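Badance Hand-Held Gripper Comparison

Welcome, and thank you for taking an interest in our little comparison! We started it in March, when we could not agree on which jaws to keep using, and it has grown a good deal since then.

What you get

There are 929 recordings, made with two pairs of hand-held grippers that we call Golob and Orko. Golob has the stiffer jaw and Orko has more give in it, which matters a lot with cloth and hardly at all with hard things. Each recording comes with the head camera video and a small text file of notes.

Known problems

In 33 recordings the left gripper's signal drops out for a moment. We left them in - some of you may want them - and they are marked "gap" in the notes. Please skip the first 50 if you care about timing, as the clocks were not lined up yet.

Tasks

1. Cap and stand. Pick up a child's cap from the table and hang it on the wire hat stand. Soft brims and small sewn-on ears make this harder than we expected, and it is still my favorite test of the lot.

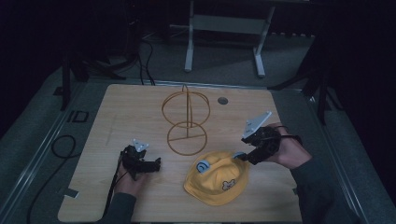

2. Towel fold. Fold a hand towel in half twice, using both grippers.

Questions

Write to Kacper Malinowski at the Grestasness lab. I do answer, though sometimes slowly.

Last updated May 28, 2020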